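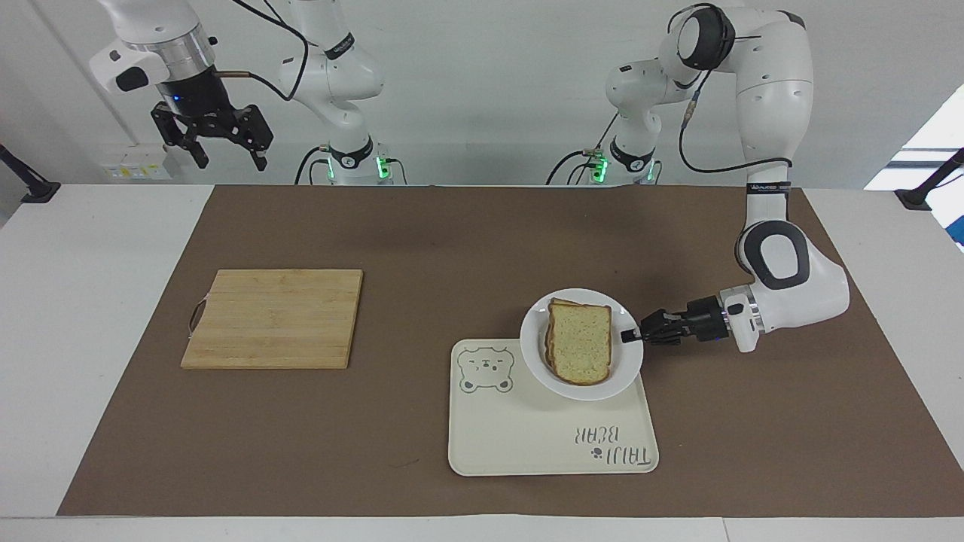 Okska Street Residents' Association
Minutes of the meeting held Wednesday, April 18, 2018, in the back room of the Chatzigeorgiou bakery

Chair: Gianni Negri
Minutes: Evaristo Donati
Apologies: the Gosorura household, who are in dispute with the time of the meeting

1. Minutes of the last meeting
Approved after one correction. Mr. Negri wished it recorded that in December he did not "storm out" but "left at a pace." So recorded.

2. Parking
The city has replied to our letter about the faded loading zone at the corner. The reply thanks us for our interest in bicycles. Mr. Negri will write again, using shorter sentences. A resident asked whether we could repaint the zone ourselves one night. The chair said he had not heard the question, and then asked what color.

3. The hedge at the Gosorura property
Discussed at length. The hedge now covers the street sign, and deliveries for our block are going to the next one over. Mr. Donati offered to speak to the family, as he owns the only ladder. It was pointed out that a ladder may send the wrong message. Carried forward, as it has been since the hedge was knee high.

4. Summer street supper
The date is still to be settled with the city. The permit costs $200 and the table rental could be up to $300, depending on whether we want the tables to be level. Level tables were approved on a show of hands, with two against.

The food was harder. One side of the room wants a hot meal. The other side remembers the last hot meal. Mr. Negri moved that we serve sandwiches on real plates and ask each house to bring a salad that is not potato. Seconded and passed. The potato salad party asked for its objection to be noted, and it is noted.
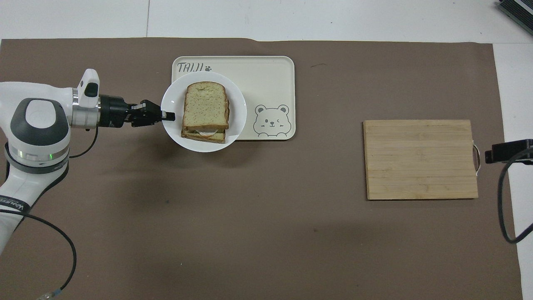 Item 4: sandwich on a plate, with tray.

5. Music
The Plorkus Trio is available again. There was a silence. Mr. Donati will find out if they are also available to play more quietly.

6. Any other business
A gray glove has been on the railing outside number 2 since winter. Would its owner please come and get it.
Mrs. Chatzigeorgiou reminded us that the room is free but the coffee is not. Several people looked at their shoes.

Actions
G. Negri: second letter to the city; permit form.
E. Donati: hedge; Plorkus Trio; price for tables.
All: salads.

The meeting closed when the bakery did. Next meeting to be announced, probably on the railing.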